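Living with yellow

Last updated: April
Print this post | E-mail this post
Filed under: Home & Color, Paint

I grew up in a beige house. Beige carpet, beige drapes, a beige phone on the kitchen wall with a cord that had stretched until it dragged on the floor. My mother called it "oatmeal" and she loved it, and I'm not here to make fun of her because the house was always calm and mine never is. But I think it left me hungry for color, and the color I was hungriest for was yellow. The loud kind, like a school bus or the middle of a daisy!

So when we moved into the place on Tramik Street I painted the kitchen yellow in the first week, before the boxes were unpacked, with the curtains down and no sample pots at all. I bought two gallons of something called Saber Gold because I liked the name. You can guess how it went. It looked like mustard at breakfast and like cheese at night, and by the end of the month I was eating my cereal in the living room.

The trouble with yellow (I've learned this three kitchens in, so please take it as hard-won) is that it bounces. Put it on four walls and every wall throws it at the other three, and what you get is a good deal stronger than the chip you picked out at the store. Whites don't do it enough for you to mind. Blues get deeper, and most people like that. Yellow just gets louder. 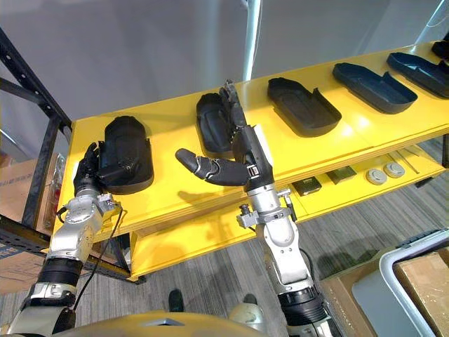
My second try went the other way. I picked a yellow so pale that my sister asked when I was going to start painting. In the north bedroom it turned a little green, like skim milk in a green glass, and I lived with it for two winters out of pure stubbornness. A yellow with any gray in it will do that in a north room. You want one that leans toward orange, even when the chip looks like too much under the store lights.

Where I've ended up is yellow on things instead of on walls. A door. The inside of a cupboard. Shelves most of all, since you mostly see the edge and a stripe of the top, and whatever you put on them looks sharper. Dark things especially – my cast iron pans looked like nothing on white shelves, and on yellow I keep stopping to admire them, which is a silly way to feel about a skillet. I did the pantry shelves last fall with a quart from Testier, the old paint counter behind the feed store, and it cost me 17 dollars and most of a Saturday's worth of patience.

Gloss or flat is the next thing everybody wants to fight about. I used to be a flat person. Flat hides bumps, and my carpentry has bumps. But flat yellow gets grubby so fast, and every fingerprint on it shows up gray. On shelves I've gone over to gloss completely.
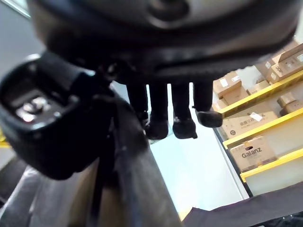

Feven Teshome wrote after my last paint post to say that I was skipping the primer and would regret it. Yellow covers worse than any other color she's tried, she said, and she once put five coats over a dark blue bookcase and could still see the blue smiling at her through all of them. Her fix is a light gray primer, one good coat, and then two of yellow. She also said to stop using those cheap foam rollers, in capital letters.

Well, she's right about the primer. I tried it on the back of the laundry door, half with and half without, and on the bare half I was still seeing wood grain after coat four. On the primed half I was done after two. I'm keeping my foam rollers, though. Sorry, Feven.

The other thing that made a difference was letting the paint cure. Dry to the touch and cured are different animals, and I'd been loading my shelves up the next morning like a fool. My first pantry shelf still has the ring from a molasses jar pressed into it, and I had to pry that jar off with a butter knife. Now I wait a full week. I put the cans on the dining room floor and we all step over them and complain.

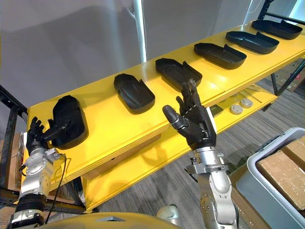 Touch-ups are easier than you'd think if you keep a bit of the original can. I pour mine into a jam jar right up to the top so there's hardly any air in it, and I write the room on the lid. I did not write the room on the lid in the first house, and I've still got 3 jars of yellow that could be anything. One of them may be the Saber Gold. I'm scared to open it.

People ask if I get tired of it. A little, in August, when it's hot out and the whole world is already yellow and I'd give anything for one of my mother's oatmeal walls. Then it's February, and I come down at 6 a.m. in my socks and open the pantry to get the coffee, and there it is, all lit up.

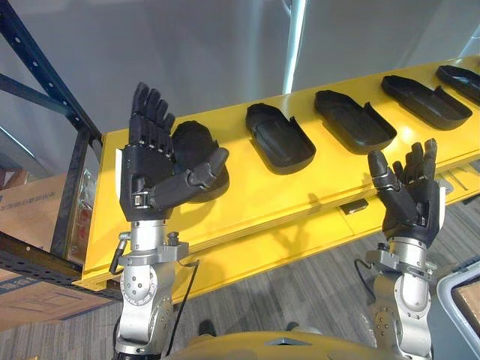

A long run of yellow, with black trays for contrast.

Next on the list is the back porch ceiling. My husband wants it pale blue like his grandmother's and I want it you-know-what, so for now it's still primer. If any of you have done a yellow ceiling outdoors, write and tell me if the bugs liked it.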